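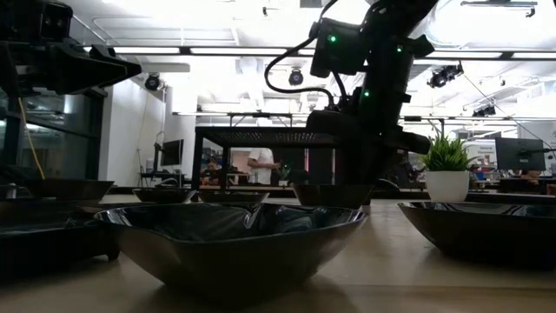
Cuencos oscuros de varios tamaños sobre una mesa de madera clara.

¿Qué es el volumen?
Texto: Macarena Vergara. Nivel: tercer ciclo de primaria

El volumen es la cantidad de espacio que ocupa un cuerpo. La capacidad es la cantidad de líquido que cabe dentro de un recipiente. El volumen se mide en centímetros cúbicos (cm³) y la capacidad, en litros (l) o mililitros (ml). Un litro tiene 1000 ml y equivale a 1000 cm³.

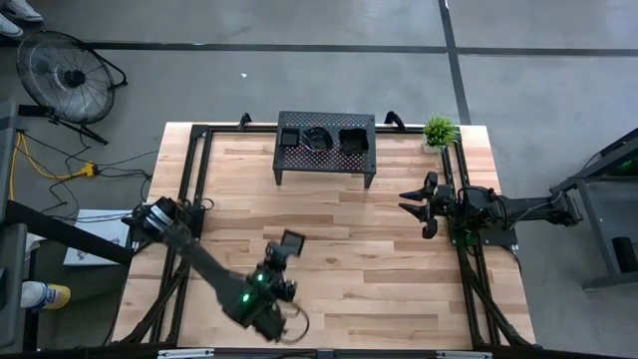

La capacidad depende de las medidas interiores del recipiente. Si la pared es gruesa, cabe menos líquido que en otro igual por fuera y de pared fina. Para comparar dos recipientes hay que apoyarlos en una superficie horizontal, como el estante negro donde están los tres recipientes en fila. Si la base está inclinada, el agua llega antes a un lado del borde y se derrama.

Cómo medir la capacidad de un cuenco:
Llena de agua una jarra graduada y anota la cantidad.
Vierte el agua en el cuenco hasta el borde.
Anota el agua que queda en la jarra y resta.

Ejemplo: la jarra tenía 1060 ml y quedan 39 ml. La capacidad del cuenco es 1060 − 39 = 1021 ml.

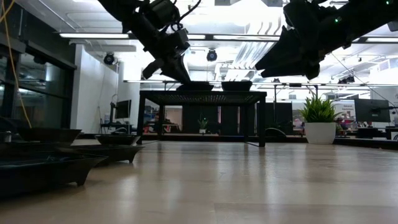 El resultado se puede expresar también en litros. Para pasar de mililitros a litros se divide entre 1000: 1021 ml son 1,021 l, y 3067 ml son 3,067 l.

Vocabulario
Graduado: que tiene marcas para medir.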